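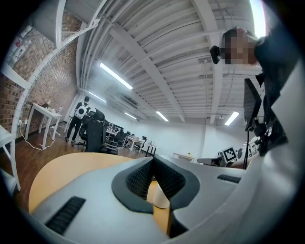

Where do paper cups go once the tea's gone? Straight in the bin by the door, same as last week, and the desk gets a wipe after.

Oct 16, 2023. Quick one, bus in 20 minutes. Still sorting the big room. Shelving stays by the brick wall – I like it there, Disdale lot wanted it moved and I said leave it. Boxes on the top need going thruogh. Not tonight. White table wants a proper clean, and the cables under it want tying up before somebody goes flying. Ties from Grandel, 200 in a bag, far too many. 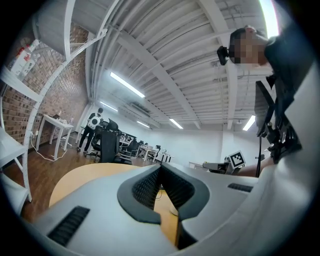 Round table, dark floorboards, one cable still out.

Floor next. Oil has been in the cupboard since July. Might do the far end first – depends on my knees. Need more cups aswell, pack of 80. Right, coat, keys, off.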